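Trotilcombe, Room 14: Before the Tidy

Gallery by Aleksandra Sadowski — February 23, 2022

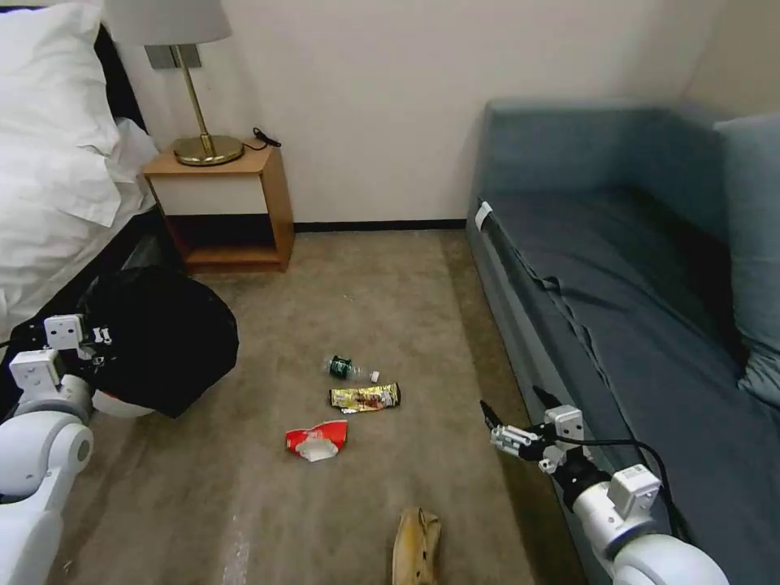

Bed made, floor not. Four bits of litter on the carpet between the bed and the sofa.

I have been looking after rooms at Trotilcombe since January, and room 14 is the one I keep going back to. It has a bed, a long sofa and a carpet the colour of weak tea, which forgives a good deal but not everything. The darker stains have outlasted two sorts of carpet shampoo and one very confident man from Heken.

The nightstand is light wood with an open shelf underneath, and the lamp on top has a round brass base. I like the lamp. Guests mostly like the shelf, where I have found 5 odd socks and half a sandwich in my time here.

The sofa cover is a dark grey-blue and sags along the front edge however hard it is tucked in. Telanen do a fitted one. We do not have the fitted one.

My order of work, for those who asked after the last gallery: litter first, then the vacuum, then the cover, then the cushion. Allow seven minutes, or longer if you stop to argue with the cover. The sheets can hang as they like over the side until the floor is done.

Next gallery: the Zoubi wardrobes on the upper landing, and what lives behind them.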